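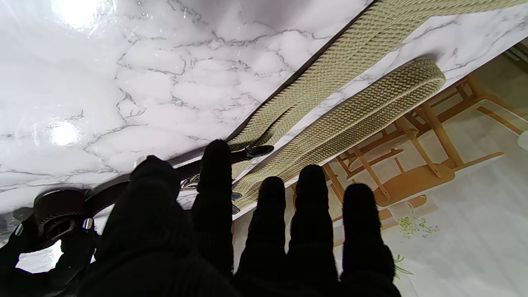
I've been banging on for years that every robot cell needs a rule about gloves, and I mean the robot's gloves, not ours. Our safety sheet at Peixoto has 12 lines on what people wear and not one on what the hands wear. Look at that black knit, with all those lovely little ribs, and then at the buckle so close to the tallest fingertip. Knit snags! Anyone who's owned a jumper knows that. So my first rule would be dull: write down the fabric, check it before each shift, and bin it when it pulls.

My second is about soft stuff in general. Most of the guidance I get sent was plainly written with boxes in mind, and a woven belt has no fixed shape (try telling a form that). Rolling one up takes two hands that agree with each other, so I'd want the stopping rule to cover the pair. If one lets go, both stop.
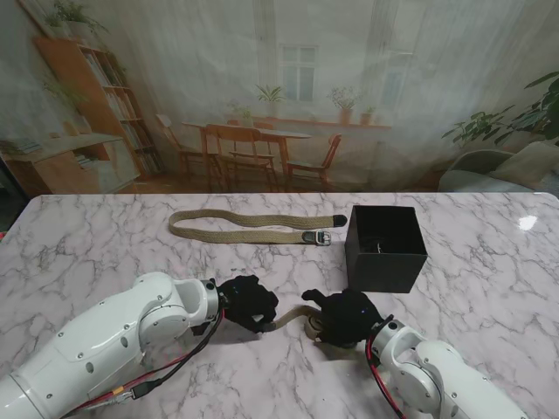
Nathalie Van der Linden thinks I'm being fussy. She wrote to me on Thursday that a rule for every material would fill 900 pages, and that at Tivirport they just set a low pulling force and get on with it.

Fair enough, and I do like a low force. But a number on its own doesn't tell the next person what to do when a strap catches.

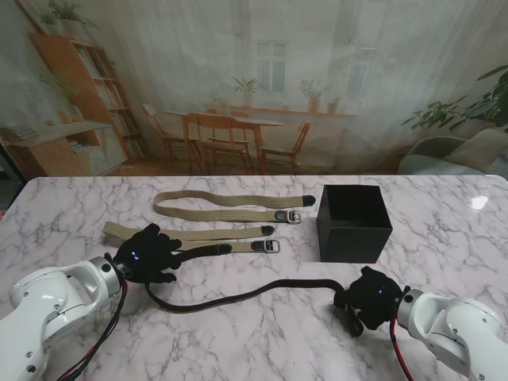
And that brings me to who gets to write these things. I'd hand the pen to whoever clears up the tangles, give them one side of paper and let them swear a bit in the first draft.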